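Kitchens in Shared Student Housing: How Cooking Space Is Used and What Residents Would Change

Second-year project report, Housing and Everyday Life module

1. Introduction

Our group looked at how students cook in shared houses and halls, and how the layout of the kitchen affects what they eat. We chose the subject in November after comparing our own kitchens and finding that we all cooked less than we had expected to before leaving home. The cooker came up more than anything else in these talks, so it became the centre of the project. 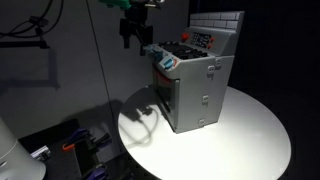
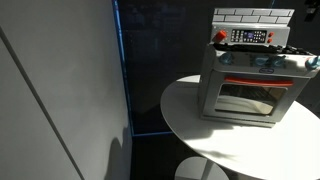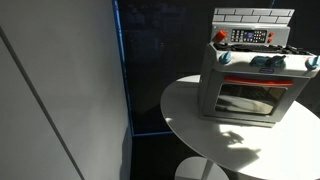
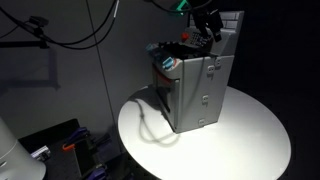 The report covers two sites. Storstead is a hall of residence with one kitchen on each corridor. Giveck is a row of terraced houses let to students by the room. We wanted to know when people cook, what stops them, and which small changes they would welcome.

2. Background

Most of what we read on kitchen layout was written for families. It usually takes for granted that one person cooks one meal for everybody in the home. The old rule of keeping the sink, the cooker and the fridge close together comes from this way of thinking. In a shared student kitchen several people may be making separate meals at once, and keeping everything close together can mean that one person blocks the rest.

We found less written about shared kitchens. The guides we did find were mostly concerned with fire safety and cleaning, and said little about daily use.

3. Method

We put a short questionnaire under doors at Storstead and sent the same questions by email to the Giveck houses. We handed out 400 in total and got 324 back. The questions asked about cooking times, the rings and oven, storage, and waiting.

We also kept a kitchen diary in one Storstead corridor for two weeks. A sheet was taped to the fridge and residents wrote down when they started and finished cooking and whether they had to wait. Two sheets went missing in the first week and were replaced, so the diary has a gap of three days.

4. Results

4.1 Cooking times

The busiest time at both sites was between 6 pm and 7.30 pm. At Storstead there was a second, smaller peak after 9 pm. Several people wrote that they had moved their evening meal to the later time to avoid the queue. Breakfast caused almost no trouble, as most residents had cereal or toast in their rooms.

4.2 Use of the cooker

Of those who replied, 57 said they had never used the oven in their current home. The reasons given were that it was dirty, that it took too long to heat, or that they did not understand the symbols on the dial. The last answer surprised us. At Giveck the cookers differ from house to house and the instruction books have mostly been lost.

The rings were used far more. The complaint we saw most often was that two large pans would not fit side by side, so a cooker with four rings was being used as if it had two. In the diary, the longest wait written down was 30 minutes, on an evening when one resident was making soup for the whole corridor.

4.3 Storage

At Storstead each resident has one cupboard and half a fridge shelf. People said this was enough for dry food but too little for pans, and many kept their pans in their bedrooms. At Giveck there was more space but it was not divided up, which led to arguments about oil, salt and washing-up liquid.

4.4 Sharing meals

Residents who cooked with at least one other person waited less and used the oven more. They also said they spent less on food, although we did not ask for receipts and cannot check this. Sharing was more common at Giveck, where the households are smaller.

5. Discussion

The size of the kitchen mattered less than we had thought. One of the smallest kitchens at Giveck had the fewest complaints. It has a long worktop on one side of the cooker, and people can chop food there while someone else uses the rings.

We think a plain card beside the cooker explaining the symbols would help at both sites and would cost very little. A hanging rail for pans would free some cupboard space. Changing the cookers themselves would be expensive and we do not suggest it.

6. Limits of the project

The diary covered a single corridor and should not be taken to stand for the whole hall. We did not speak to anyone who had moved out. Our questions on cleaning were badly worded and we left the answers out.

7. Further work

We would like to repeat the diary in the spring term at Giveck, with sheets in every house, and to try the symbol card in two Storstead kitchens for a month beforehand.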